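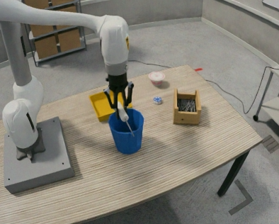

Month two of trying to buy a house in Skomitz. The listing in August said "eat-in kitchen," which means there is a kitchen and you are free to eat in it. I would need a table with one end in the hall. Something long, wood top, black legs, a blue bin at hand for the offer letters that come back.

Offer number 5 went in this morning. We came in over asking. So did everyone, including a man who had only stopped by to use the bathroom.

Our agent at Bellamy says to write the seller a heartfelt letter. I wrote that I could picture growing old there. At this rate I'll be doing it during the inspection period.

The inspection report runs 69 pages. Page 2 says the roof is "present."

Sibel Tuncer, if you're reading this, you told me to buy in Mukolton when the HOA was $120 a month and I said the commute was too long. I'd like to withdraw that remark.

Update: they took another offer. Cash, no contingencies. The agent has sent me a "charming fixer" on Skirnar Road. The photos are all of the mailbox. We're seeing it tomorrow at noon.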